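What I learned at the migrant business breakfast

July, Blog, 4 Comments

Last week I went to the winter breakfast of our regional business network, and I promised to several people that I would write down my impressions. I am slow with writing, so please excuse that it comes only now.

For those who do not know it, the network brings together owners of small companies who came to Australia from another country, and some local companies who want to trade with them. It started with a few tables in the back of a café. This year there were 100 seats and all of them were sold before the end of the early price. Doors opened at 6.45 am, which is a cruel hour in July, and I had to scrape the ice from my windscreen with a library card.

The main speaker was from Skovix, a company that makes packaging for fruit growers and has opened an office here. She explained how they chose our town and not one of the capital cities. I expected to hear about tax and cheap rent. She spoke instead for a long time about the school, the bus line and the dentist. Their first two managers had left after less than one year, and both said the same thing: the work was good but the husband or wife had nothing to do and knew no one. Now the company pays a local person to help each new family for the first months, with the driving licence, the enrolment, even with finding the right bread. I found this very honest. When I came here there was nobody for such questions and I learned the rules for the recycling bins from an angry neighbour.
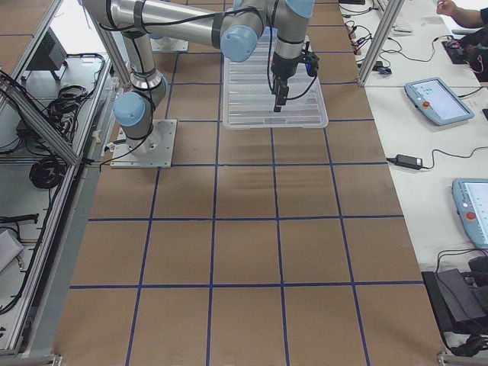 After her came a short panel with three owners. The one I liked most was the founder of Plurkum, who sells software for booking tradespeople. He told us that he sent 34 offers in his first year and received three answers, and one of these was to tell him that he had spelled the company's name wrong. What changed his luck was a Saturday sausage sizzle, where he stood beside the man who later became his first customer. They talked about lawn mowers for an hour.

I know this story is told in many versions, and a woman at my table said quietly that it is easier for men to find customers at the barbecue. I think she is right and I would have liked that the panel discuss it. There was time for only two questions, and the first one was really a speech. Perhaps next year the questions can be collected on paper.

The awards were given before the coffee. There are two of them. The award for new exporter went to Skesurix, who make hearing protection for farm workers and have started to sell in New Zealand. The award for best employer went to Han, a family bakery that I visit too often. The owner's daughter accepted it because her father was at work, since bread does not wait for breakfasts. She thanked the night shift by their first names, all of them, and this was for me the nicest moment of the morning. The trophy is a heavy glass thing in the form of a wave. I believe it will hold the door open in summer.

Something about the money, because I am asked about it every year. The ticket sales and the raffle left $2683 after the hall and the food were paid. It goes to the English evenings, as before. With it the network can buy textbooks and pay for the room until the end of the year. The teacher would like to add a course for writing business letters, and I have put my own name on the list. My verbs are in order now, I hope, but I am still too polite in my invoices and then people pay me late.

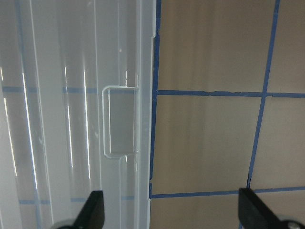 Yesenia Inga
Bookkeeper and member of the network

I also want to mention the small tables after the official part, where you can sit down with a person from the council, a bank or a shipping agent for 20 minutes. It was my first time to use this. I went to the shipping agent with a question from one of my clients, who wants to send ceramic tiles to Canada and was quoted three very different prices. The agent drew it for me on a napkin: which price included the customs broker, which one stopped at the harbour, and which one was simply old. I still have the napkin in my file and I will scan it properly.

The council table had the longest queue. Most people wanted to know about the permit for signs on the street, which has a new form. The old form is accepted until the end of the month, but if you have already filled in the new one you should not send both. Somebody at the front had sent both, and his application is now waiting in two departments.

A few practical remarks for the organizers, if they read this. The name labels should have bigger letters, and the name of the company should stand under the name of the person, not on the back. The microphone for the panel was too weak for the tables near the kitchen. The vegetarian breakfast was very good, and I saw several people who had ordered bacon look at it with regret. Parking behind the hall is closed for the drainage work, so I had to leave the car at the swimming pool and walk ten minutes in shoes that were not made for it.

The next meeting is a normal evening one in the library, without a speaker. Bring your own cup. If somebody has experience with sending fragile goods to Canada in small quantities, please write to me in the comments or come and find me there, my client would be very thankful for a second opinion before he signs.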